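I Spent My Morning Off Watching Someone Else's Laundry

Posted 2018-03-14
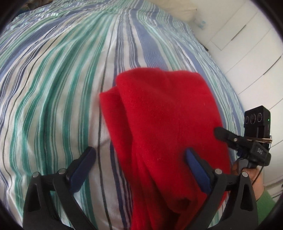 The red one, between two grippers. I never learned its name.

My sister-in-law has opinions about how I spend a free morning, and the Niltus open day did not improve them. I went anyway. They had coffee, and I had been promised robots.

Strictly speaking, what I got was the stage before robots. Niltus wants a machine that can fold things, and for that it needs a great many recordings of people folding things while holding grippers. So you stand next to a bed with a striped sheet on it and handle the cloth with a pair of black claws with blue pads on the fingertips, like a crab that has taken a housekeeping job.

Yulan Xiao ran the demonstration, and she made it look like nothing. Pinch, lift, bring the edge across, let go. She talked the whole time, mostly about corners. Corners are the hard part, apparently, along with anything fuzzy, which likes to come up two layers at a time when you only wanted one. She had done 67 folds the day before and seemed to hold no grudge.

Then they let the visitors try. I had 15 minutes and used up most of them on one fold. You don't notice how much your fingers tell you until you swap them for hinges. I squeezed, felt quite sure of myself, lifted, and brought up nothing but a bit of sheet. A boy of maybe nine went after me and did it in 2 tries. His father filmed it. Mine was not filmed, thank you.

I asked when I could buy the finished thing and send it upstairs to deal with my own pile. Yulan said to ask again next February, in the voice my dentist uses. She did say my attempt would be kept, since they like to have the bad ones too. So somewhere in the future a robot may fumble a blanket in a way my family will recognize.

The coffee was good. I took 3 cookies and the brochure.

7 comments | 12 shares

Recent posts
Faten's Bakery Has Moved and I Am Taking It Personally
Jakab Bridge, on Foot, in the Wrong Shoes
What I Got for Two Dollars at the Alarow Flea Market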